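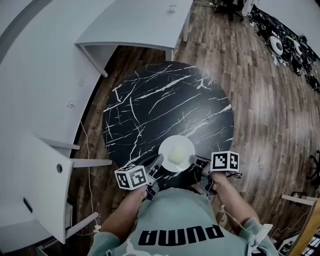 Unit 7: Tracking loss in two-handed demonstrations
Course notes, Yae Oda. Revised 29/04/2020

Reading before this unit: the Mahawong fault report, sections on pose logging and replay.

7.1 The fault
Hand-held grippers with marker cubes give a pose for each hand as long as enough of the cube's faces are seen. When a hand rolls inward, the usable faces turn away or one cube covers the other. The Mahawong logger did not mark such gaps. It repeated the last good pose until tracking came back, then jumped to the new one.

In the log the hand seems to stop and then move a long way in one time step. The policy trained on these logs learned the stop and, on some runs, the jump. On replay the right arm drove into the table while closing on a round object on a plate. The force limit tripped, but only after contact.

7.2 What the review found
Delyth Llewellyn and Américo Marinho went through 129 recordings. Gaps longer than the allowed limit were present in 56 of them. In 13 the gap fell during the grasp itself, where both grippers come in toward the object from different sides and the wrists turn most.

The operators had done nothing wrong. The log viewer drew a smooth line between samples, so a held pose looked like a slow hand.

7.3 Swapped identities
A second fault was found in the same set. Both cubes had been printed from one marker sheet with the same IDs. After a gap, the left track could pick up the right cube. Check for this first – it is quick to rule out.

7.4 Required practice
Log a validity flag with every pose. Never fill a gap silently.
Use separate marker IDs for left and right.
Reject any step that exceeds the speed limit set for the arm.
Keep the gripper cable clear of the cube through the full wrist range.
First replay is done at reduced speed with the plate and object removed, one person at the stop button.

7.5 Exercise
Take the Mosgate log from the course folder. Find each held pose, state its length in samples, and say whether the recording should be cut or dropped. Hand in to Hefin Hopkin by the July lab.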